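Sordale (Studierendenprojekt)

Sordale ist ein studentisches Lehr- und Wettbewerbsprojekt auf dem Gebiet der robotischen Handhabung von Textilien. Es wird als Wahlpflichtveranstaltung in den Studiengängen Mechatronik und Angewandte Informatik angeboten und erstreckt sich über ein Studienjahr. Gegenstand der Arbeit ist das Greifen, Ausbreiten und Falten von Kleidungsstücken mit zweiarmigen Systemen kleiner Bauart. 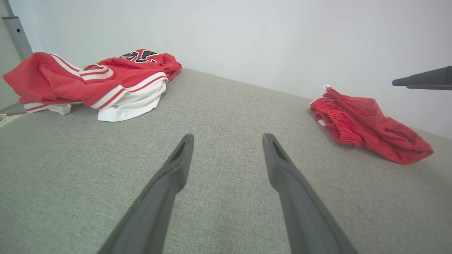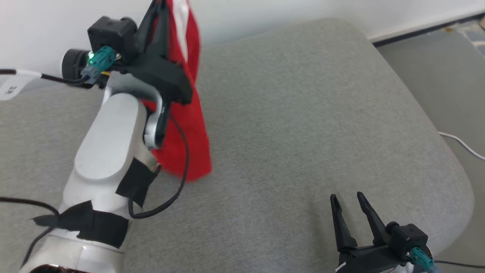 Versuche mit roten Textilien auf grauer Unterlage

Geschichte

Das Projekt ging aus einem Seminar zur Bahnplanung hervor, dessen Teilnehmer zunächst ausschließlich mit starren Körpern wie Würfeln und Zylindern arbeiteten. Auf Anregung der Fachschaft wurde das Programm um verformbare Gegenstände erweitert. Im ersten Jahr stand hierfür ein einzelner Arm zur Verfügung, mit dem Handtücher und Servietten aufgenommen wurden. Der Übergang zu zwei Armen erfolgte im darauffolgenden Studienjahr und machte eine vollständige Überarbeitung der Steuerungssoftware erforderlich. Seither trägt die Veranstaltung ihren heutigen Namen.

Organisation

Je Durchgang werden 15 Studierende zugelassen. Die Auswahl erfolgt im Oktober anhand eines kurzen Motivationsschreibens; Vorkenntnisse in der Programmierung werden vorausgesetzt, Erfahrung mit Robotern hingegen nicht. Die Teilnehmer verteilen sich auf die Arbeitsgruppen Mechanik, Datenaufnahme und Lernverfahren. Ein Wechsel zwischen den Gruppen ist zum Semesterende möglich. Die gemeinsame Besprechung findet freitags statt, die Laborzeiten werden von den Gruppen selbst festgelegt.

Der erfolgreiche Abschluss wird mit einer Projektarbeit und einer mündlichen Präsentation nachgewiesen. Einzelne Themen wurden im Anschluss zu Bachelorarbeiten ausgebaut, darunter eine Untersuchung zur Form der Greiferspitzen bei dünnen Stoffen und ein Verfahren zur Erkennung von Säumen und Kragen.

Arbeitsweise

Die Bewegungen der Arme werden zunächst von den Studierenden ferngesteuert vorgeführt und dabei mitsamt den Kamerabildern aufgezeichnet. Aus diesen Vorführungen wird ein Modell trainiert, das die Aufgabe anschließend ohne Bediener ausführen soll. Der gemeinsame Datenbestand trägt den Namen Komix und umfasst 900 Durchläufe. Jeder Durchlauf wird vor der Aufnahme in den Bestand von einem Mitglied einer anderen Arbeitsgruppe gesichtet und mit einer Bewertung versehen. Abgebrochene Versuche bleiben erhalten, werden jedoch gesondert gekennzeichnet.

Als schwierig gilt in der Ausbildung insbesondere Sportbekleidung. Glatte Gewebe rutschen beim Anheben leicht aus dem Griff, und elastische Bündchen ziehen sich nach dem Ablegen wieder zusammen. Trikots und kurze Hosen gehören deshalb zum festen Übungsbestand des zweiten Semesters, während im ersten Semester überwiegend rechteckige Tücher verwendet werden. Die Ausgangslage der Kleidungsstücke wird bei jedem Durchlauf verändert.

Wettbewerb

Den Abschluss des Studienjahres bildet im Juni der Cleline-Wettbewerb, an dem neben den eigenen Arbeitsgruppen auch Mannschaften benachbarter Hochschulen teilnehmen. Eine Mannschaft besteht aus höchstens vier Personen und erhält drei Wertungsläufe, von denen der beste zählt. Bewertet werden die Lage des gefalteten Stücks, die Übereinstimmung der Kanten und die benötigte Zeit. Ein manueller Eingriff während des Laufs führt zum Verlust der Zeitwertung. Die zu faltenden Kleidungsstücke werden den Mannschaften erst am Wettbewerbstag ausgehändigt.

Der Wanderpreis trägt den Namen Dambrauskienė. Er wird für die beste technische Dokumentation vergeben und ist von der Platzierung im Wettbewerb unabhängig.

Veröffentlichungen

Die Projektberichte werden in der Schriftenreihe des Fachbereichs abgelegt und sind in der Hochschulbibliothek einsehbar. Konstruktionsdaten der selbst gefertigten Greiferteile stehen den teilnehmenden Hochschulen auf Anfrage zur Verfügung. Über eine Freigabe des Datenbestands Komix für externe Nutzer wurde bislang nicht entschieden.

Siehe auch

Bahnplanung
Imitationslernen
Verformbare Objekte in der Robotik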